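Castmont's winter lights walk opens 25th November. Short thread with what I know so far.

The route starts at Josta Park and ends by the river – 3 miles if you do the whole loop. Most families turn back at the bridge.

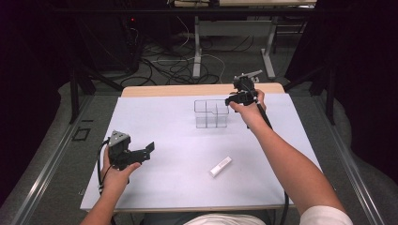 Parking is the usual problem. The lot on Barbieri Street holds 600 cars and fills early. Take the shuttle if you can.

Kids' craft tables are at the Kidska center again, free, no sign-up.
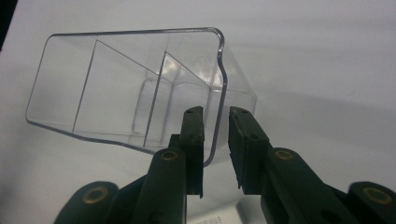

Ehsan Dogar's brass band plays at the bridge both nights. Food trucks close at nine. Dogs are fine on a leash.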